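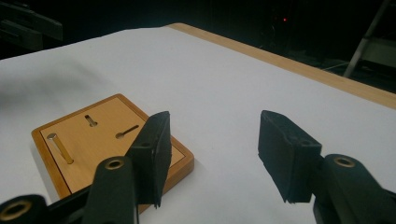 *Slot board with the brass-colored pin in its hole, as set out on the table.*

**Ticket:** 98
**Opened:** 15 Aug 2025
**Opened by:** Angelica Talavera, Valodthorpe
**Handled by:** Nelli Hirvonen, Nindau parts desk
**Item:** Wotar wooden set, slot board and long tray
**Problem:** Pin leans and does not slide out cleanly
**Status:** Closed, one part to follow

**Report (Angelica)**

The pin in the slot board won't sit straight. It goes into the small hole on the left side of the panel and leans toward the outer frame. I can turn it with two fingers, but when I pull, it binds partway and I have to wiggle it. The other board we have, bought in the same order last December, doesn't do this.

There is also a thin gap down the left side of the panel, between the panel and the frame. I don't know if it was there when the board was new. The two keyhole slots look fine to me.

Separate question: the peg on the long tray feels loose. Is it supposed to be glued?

**Reply 1 (Nelli)**

Thanks for the photo. The gap on the left is normal. The panel is cut slightly small so it can move with the seasons, and it is held from underneath. Please don't fill it.

The lean is more than we like to see. Please try these in order and tell me where it stops:

1. Turn the board over and tap it on a folded towel. Sawdust collects in the pin hole and keeps the pin from going all the way down.
2. Roll the pin on a flat surface. If it wobbles, it is bent.
3. Swap in the pin from your second board.
4. Check the rim of the hole with a fingernail for a raised edge.

No oil or wax in the hole, please. It swells the wood and then we have to drill it out.

**Reply 2 (Angelica)**

Results:

- Step 1: a little dust came out. Pin goes in slightly deeper, still leans.
- Step 2: rolls true, no wobble.
- Step 3: the other pin leans the same way, so it's the hole.
- Step 4: yes, a burr on the side nearest the frame.

I looked at the tray as well. I had it on the paper at the table by the big 4 on the floor. 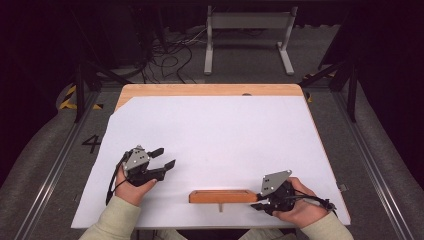
*Long tray on the paper, peg at the front.*

The peg turns if I push on it sideways. It has not fallen out.

**Reply 3 (Nelli)**

The tray first. The peg is a press fit with no glue, and turning under a sideways push is within what we allow. If it ever drops out when you lift the tray, write back and I'll send a thicker one.

For the burr, wrap a strip of fine sandpaper around a matchstick, give the rim 7 light turns, then blow it out and try the pin again. Stop there even if it still leans a bit — a hole that is too wide is harder to fix than one that is tight.

**Reply 4 (Angelica)**

Done. The pin pulls out in one motion now, tried 3 times. It still leans a little. I can live with that, but I'd like a spare panel in case it gets worse.

**Closing note (Nelli)**

Burr on pin hole, cleared by customer. Gap at panel normal. Tray peg within tolerance, no action. Spare panel added to the next Thibodeaux shipment, no charge. Angelica to keep the old panel in use until the new one arrives.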